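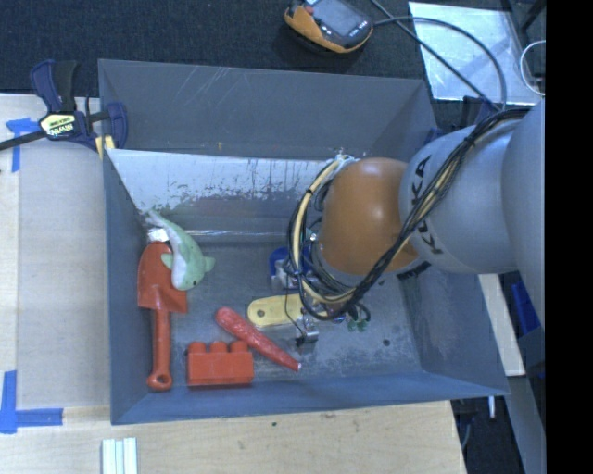
글·정리 Clotaveck 사진첩 편집자 | 9월 | 읽는 데 커피 반 잔

통을 찍은 사진을 모은다고 하면 대개 두 번 되묻는다. 첫 번째는 잘못 들은 줄 알고, 두 번째는 제대로 들은 줄 알고. 그래도 이 사진첩은 거의 4년째 계속되고 있고, 그동안 올라온 사진은 123장이다. 꽃 사진이었으면 진작 달력이 되었을 분량이지만 통 달력을 내자는 곳은 아직 없다.

이번 달은 한 장만 건다. 지난달에 여섯 장을 한꺼번에 걸었더니 다들 첫 장만 보고 나가셨다. 조회 기록이라는 것은 잔인하다.

■ 회색 통, 밝은 나무 탁자
벽이 높고 비스듬한 커다란 회색 통. 물건은 주로 왼쪽과 가운데 바닥에 있고, 오른쪽 케이블 밑에는 작은 초록색 조각들이 보인다.

■ 바닥에 대하여
허옇게 쓸린 자국을 보시라. 새 통에서는 돈을 더 줘도 안 나오는 색이다.

사진 설명은 여기까지고 이제부터는 편집자의 잡담이다. 급한 분은 맨 밑의 목록으로 내려가시면 된다. 통을 보러 들어온 분 중에 급한 분이 얼마나 될까 싶기는 하다.

나는 긁힌 통을 좋아한다. 우리 작업실 Gremar에도 통이 여럿 있는데 손이 가는 것은 늘 제일 험하게 생긴 녀석이다. 새 통 앞에서는 사람이 괜히 점잖아진다. 나사를 한 줌 쏟을 것도 한 개씩 내려놓고, 공구는 천으로 감싸서 넣는다. 그러다 누가 실수로 첫 흠집을 내면 잠깐 숙연해졌다가 다음 날부터 다 같이 던져 넣는다. 첫 흠집까지가 통의 어린 시절이고 그 뒤로는 전부 직장 생활이다.

벽이 기울어진 통에 대해서도 할 말이 있다. 반듯하게 선 벽은 물건을 구석에 숨긴다. 손가락이 들어가지 않는 모서리에 와셔 하나가 딱 붙어서는 통을 뒤집을 때까지 나오지 않는다. 기울어진 벽은 물건을 가운데로 돌려보내는 편이라 그런 숨바꼭질이 덜하다. 대신 선반에 넣을 때 속을 썩인다. 위쪽이 넓으니 줄자를 바닥에 대고 잰 사람은 반드시 후회하게 되어 있다. Jinatach 선반을 들여놓던 날 내가 그 사람이었다. 바닥 폭으로 계산해서 네 칸을 맞췄고, 통은 한 칸에도 들어가지 않았다. 그 선반에는 지금 책이 꽂혀 있다. 작업실치고는 장서가 훌륭하다는 말을 종종 듣는다.

■ 큰 통의 문제

큰 통은 크다는 것이 장점이고, 크다는 것이 문제의 전부다. 작은 통은 넘치면 넘쳤다고 티를 낸다. 큰 통은 너그러운 얼굴로 다 받아 준다. 테이프 심, 짝 잃은 경첩, 어느 기계에서 나왔는지 모르지만 버리면 분명히 그다음 주에 찾게 될 손잡이. 그렇게 몇 달을 받아 주다가 어느 날 들어 보면 허리가 먼저 알아차린다.

Gremar에서 한동안 쓰던 방법은 이랬다. 큰 통에는 한 종류만 넣는다. 훌륭한 규칙이었고 월요일 같은 얼굴을 한 사람들이 모두 고개를 끄덕였다. 그런데 ‘한 종류’가 무엇인지 아무도 정하지 않았다. 누군가는 ‘금속’이라고 읽었고 누군가는 ‘자주 쓰는 것’이라고 읽었고 누군가는 ‘내 것’이라고 읽었다. 나중에는 통 앞에 이름표를 붙였다. 이름표에는 ‘기타’라고 쓰여 있었다. 그 옆 통의 이름표는 ‘기타 2’였다.

지금은 규칙을 바꿔서, 바닥이 보이는 동안만 넣는다. 바닥이 안 보이면 전부 탁자에 쏟고 다시 고른다. 이 방법에는 이름이 없지만 누가 이름을 붙이자고 하면 반대할 생각이다. 이름이 붙은 정리법은 두 달을 못 간다. 우리 벽에는 색깔 스티커의 잔해가 아직 남아 있다.

■ 쏟아 놓고 고르기

고르는 일은 생각보다 재미있다. 아침 10시에 시작하면 점심 전에 끝난다고들 하는데, 그런 말을 하는 사람은 점심을 늦게 먹는 사람이다. 나는 큰 것부터 집는다. 큰 것을 몇 개만 치워도 한 일이 많아 보이기 때문이다. 작은 것부터 집는 사람도 있다. 끈기 있고 믿음직한 사람들이며, 같이 일하면 좀 무섭다.

쏟아 놓은 물건은 흩어져 있을 때가 제일 정직하다. 겹쳐 있으면 다 비슷한 덩어리로 보이던 것이, 떨어뜨려 놓으면 각자 얼굴이 생긴다. 이건 고쳐 쓰겠다고 둔 것, 이건 비싸게 주고 사서 미안해서 둔 것, 이건 나사산이 망가졌다는 사실을 매번 새로 발견하는 것. 마지막 것은 올해만 해도 여러 번 집었다가 도로 넣었다. 다음번에도 그럴 것 같다.

작은 조각은 따로 접시에 모은다. 작업실 접시는 원래 과자 접시였다. 둘의 용도가 섞인 적이 한 번 있었고 그 뒤로 과자는 봉지째 먹는다.

■ 밝은색 탁자를 두둔함

통 밑에 까는 탁자는 밝은 나무가 좋다고 생각한다. 어두운 탁자는 때가 안 보인다는 것이 자랑인데, 때만 안 보이는 것이 아니라 검은 나사도 안 보인다. 밝은 나뭇결 위에서는 떨어진 것이 바로 눈에 띈다. 커피 자국도 바로 눈에 띈다. 우리 탁자의 둥근 자국은 내 컵과 지름이 같지만 정황 증거일 뿐이다.

무거운 통은 탁자에서 끌지 말고 들어서 옮기시라고 권한다. 나도 그렇게 안 한다. 우리 탁자 한쪽에는 통이 지나다닌 길이 나 있고, 이제는 통이 알아서 그 길로 간다. 비 오는 날에는 나뭇결을 따라 손바닥을 쓸어 보면 길이 더 잘 만져지는데, 기분 탓이라는 의견도 있다.

■ 닦을 것인가

편지함에 가장 자주 오는 질문이 낡은 통을 어떻게 닦느냐는 것이다. 편집자의 방식을 적어 둔다.

먼저 비운다. 당연한 말 같지만 대충 밀어 놓고 반쪽만 닦는 사람이 세상에는 있고, 그중 하나가 이 글을 쓰고 있다. 그다음 마른 솔로 가루를 털고, 미지근한 물에 주방 세제를 조금 풀어 천으로 문지른다. 거친 수세미는 쓰지 않는다. 흠집을 지우려고 흠집을 내는 일은 오래 할수록 허무하다. 헹군 뒤에는 엎어서 말린다. 모서리에 고인 물은 생각보다 오래 버틴다.

긁힌 자국은 그대로 두어도 된다. 어두운 점 하나가 안 지워진다고 밤 11시까지 문지르다가 편지를 보내신 분께는 답장을 드렸다. 주무시라고 썼다.

안쪽 면이 닳아 색이 달라지는 것도 자주들 걱정하신다. 우리 작업실 기준은 간단해서, 손끝으로 쓸어 걸리는 데가 없으면 계속 쓴다. 걸리면 고운 사포로 살짝 다듬고, 금이 갔으면 무거운 것을 담지 않는다. 금 간 통은 Gremar 현관에서 우산꽂이로 두 번째 인생을 보내는 중이다. 물이 샌다. 우산꽂이로서는 치명적이지만 다들 정이 들어 말을 못 꺼낸다.

■ 중고 통 사는 법

Cele 장터에 가면 중고 통이 늘 쌓여 있다. 파는 분은 안쪽을 보여 주기 싫어하고 사는 쪽은 안쪽만 보고 싶어 하니, 분위기가 중매 자리 비슷하다. 나는 우선 바닥을 본다. 겉만 깨끗하고 바닥이 파인 것보다 골고루 긁힌 것을 고른다. 다음으로 평평한 데 놓고 모서리를 눌러 본다. 덜컹거리면 값을 깎아 달라고 하고, 안 덜컹거려도 깎아 달라고 한다. 전자의 경우가 말투에 힘이 들어간다.

색은 회색을 권한다. 빨간 통은 급해 보이고 노란 통은 조심해야 할 것 같고 투명한 통은 안에 든 것이 나를 쳐다본다. 회색 통은 아무 말도 하지 않는다. 하루 종일 옆에 두고 일하기에는 그런 성격이 편하다. 다만 회색끼리는 서로 구별이 안 되어서, 작업실에서 “회색 통에 있어”라는 말은 “모른다”와 같은 뜻으로 쓰인다.

집에 가져오면 냄새도 맡아 보시기를. 장터에서 맡으면 흥정에 불리하고 버스에서 맡으면 옆자리가 빈다. 한번은 통을 안고 돌아오는 길에 할머니 한 분이 김장하느냐고 물으셨다. 아니라고 하면 설명이 길어질 것 같아서 그렇다고 했다. 몇 포기냐고 물으셔서 거기서부터는 나도 어쩔 수가 없었다.

■ 사진을 보내실 분께

각자의 통을 보내 주시면 순서대로 싣는다. 조건은 별로 없다. 치우지 않은 상태가 좋고, 찍기 전에 닦으신 것은 금방 들킨다. 특히 바구니에 귤을 담아 보내시는 분들께 말씀드리는데, 예쁜 줄은 알지만 그것은 귤 사진이다. 뚜껑은 열어 주시기 바란다. 지난봄에는 뚜껑 닫힌 통만 연달아 들어와서 편집자가 며칠을 궁금해하며 지냈다.

짧은 사연을 붙여 주셔도 된다. 두 줄이면 충분하다. 위의 잡담은 편집자의 특권이므로 따라 하지 않으셔도 좋다.

다음 달은 손잡이 편이다. 손잡이가 한쪽만 남은 통을 가지고 계신 분들의 연락을 특히 기다린다.

분류: 사진첩 > 살림과 작업실 > 담는 것들

최근 사진첩
· 뚜껑이 맞지 않는 밤
· Cele 장터의 쌓인 바구니들
· 선반에 안 들어가는 것들: Jinatach 편
· 서랍 맨 아래 칸
· 우산꽂이가 된 통, 그 후

Clotaveck 사진첩 | 문의는 편지함으로 | 사진과 글을 옮기실 때는 먼저 물어봐 주세요 | © Clotaveck | 맨 위로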